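Where Do All the Buttons Go? My Term Project on Sewing Kits at Home
June 1, 2023

I picked this topic because my grandmother has a cookie tin full of buttons and no one in my family can sew one on. I wanted to know if other families are the same, so I made a short survey and handed it out at school and at the Birkett fabric store, where the manager, Wendy Entwistle, let me leave a stack by the register. I gave out 210 forms and got 99 back, which I was pretty happy with!

Most people said they own spare buttons. Way fewer said they had used one since December. The funniest part was the question about where they keep them — I got tins, jars, a gravy boat, and one coat pocket.
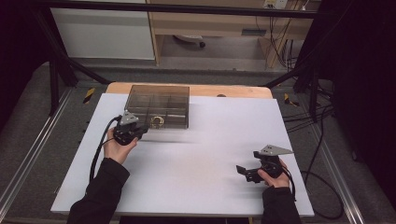 Buttons get lost mostly because they are stored all mixed up, or at least that is my theory after reading the comments. People wrote that digging for a match takes longer than the sewing does. A see-through plastic box with thin dividers, like the smoky gray one at the back of the white board, would let you sort by color or size and still peek in without opening anything. I tried sorting my grandmother's tin that way and it took me a whole evening (she kept stopping me to tell me which coat each one came from).

Kieran Staniforth helped me with the second part, where we asked 11 classmates to sew on a button with no instructions. Four of them finished. Two sewed it to their own sleeve, and I am one of those two.

If I did this again I would ask people's ages, because I forgot to put that on the form and Ms. Entwistle asked me about it right away.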